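How to Wash an Old Quilt at Home Without Ruining It

By Josiane Gaillard

When my aunt moved to a smaller apartment, she gave me 14 quilts and bedspreads in two big bags. Some were made by her, some by neighbors, and some were bought in a department store before I was born. All of them smelled like a closet. I took the first one to a dry cleaner, paid too much, and it came home smelling of something worse. After this I learned to do it myself in the bathtub, and I want to explain the method with enough detail that you can follow it on a free afternoon.

This page is for cotton quilts with cotton or polyester filling. If yours is silk, wool or velvet, please stop here and ask a textile cleaner. The same is true for a very old quilt where the fabric tears when you pull it softly between two fingers.

What you need

A clean bathtub
A gentle liquid detergent with no bleach and no softener
White cotton cloths, or an old white T-shirt cut in pieces
A flat bed sheet, bigger than you think
Four or five thick towels
A soft brush or a vacuum cleaner with a brush head
A piece of window screen or nylon net
Needle and thread

I use a detergent called Torton, which my shop sells in a plain bottle. Any mild one will do. Read the label and look for the words "optical brightener." If you find them, choose another product. Brighteners make the white parts look blue and they can change old reds in a strange way.

Step 1. Look at it in daylight

Put the quilt on a bed near a window and go over it slowly, one row of squares after another. You are searching for open seams, loose embroidery, thin places and old stains. Mark each problem with a safety pin. Then turn it over and do the same on the back, where people often forget to look.

Close every open seam before any water touches it. Small stitches, thread of a similar color, no need for beauty. A hole of one inch can become a hole of six inches in the bath, and then the filling comes out and you will find it in the drain until February.

Loose embroidery threads should be pulled to the back with a needle and fixed with two tiny stitches. Do not cut them.

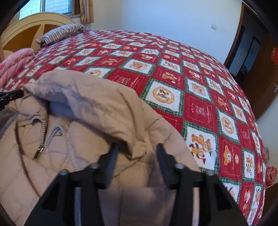

Red and white squares with teddy bears, the kind of mix that needs a color test first.

Step 2. Test every color

This is the step I skipped once, and I have a pink pillow sham to remember it. Red is the most dangerous, then navy, then dark green and black. A quilt with strong red beside white must be tested in more than one place, for the reason that two reds which look the same can come from different bolts of fabric.

Wet a corner of white cloth with cool water and press it on the color for one minute. Do not rub. Look at the cloth. If it is clean, repeat with water and one drop of detergent, and press again. Test embroidery thread also, both the light and the dark ones.

If you see color on the cloth, do not wash the quilt in the tub. You can air it and vacuum it (see Step 3), and this will already help a lot with the smell. A faint shadow of color on the cloth is still a yes. I know it is tempting to say it is nothing.

Step 3. Take out the dust

Lay the net over the quilt and vacuum through it with low suction. The net keeps the fabric from going up into the tube. Do both sides. My second quilt gave so much gray dust that I emptied the vacuum twice, and the colors were already lighter before washing.

If the smell is the only problem, hang the quilt over two parallel lines in the shade for a day and smell it again in the evening. Maybe you can stop there.

Step 4. Prepare the bath

Rinse the tub very well. Traces of bathroom cleaner can make spots that never leave. Spread the flat sheet in the tub so that its edges hang over the sides. The sheet works as a sling: a wet quilt is extremely heavy, and if you lift it by one corner the old stitches will break.

Fill the tub with cool water, enough to cover the quilt when it is folded loosely. Mix in the detergent with your hand before the quilt goes in. Use less than the bottle suggests. I put two tablespoons for a double-bed quilt and I have never needed more.

Step 5. Wash

Fold the quilt like an accordion and lower it onto the sheet. Push it down with flat hands until the air is out. Then press and release, moving from one end to the other, for ten minutes. No twisting, no scrubbing. Let it rest for 26 minutes — my kitchen timer has a bad dial and this is where it stops, so 25 or 30 is surely fine too.

Do not be afraid if the water becomes yellow or brown. This is old dirt and it is good that it leaves. If the water becomes pink or blue, drain it immediately and start rinsing with cold water. Keep rinsing until it runs clear, and do not leave the quilt folded on itself for even a short time.

Step 6. Rinse more than you want to

Drain, push the water out with flat hands, and fill again with clean cool water. Repeat until there are no bubbles when you press. For me it takes four or five baths. Detergent that stays in the filling attracts new dirt and makes the quilt stiff.

Step 7. Dry it flat

Let the tub drain for half an hour. Then ask another person to help, take the four corners of the sheet together, and carry everything to a place covered with towels. Roll the quilt in the towels and press. Change the towels and press again.

Open it flat on a dry sheet, outside in the shade or inside with a fan. Pull the edges gently so the corners are square. Turn it over after some hours. It can need two full days, and the filling is always the last part to dry, so put your hand on the thickest place before you decide. A quilt put away damp will get mildew.

Storing it

Use a cotton pillowcase or a clean sheet, never a plastic bag. Fold it in three and not in half, and change the fold lines two times a year. The best storage is a bed which is not used much, with the quilt lying open and the curtain closed against the sun.

Next page: removing rust spots from white cotton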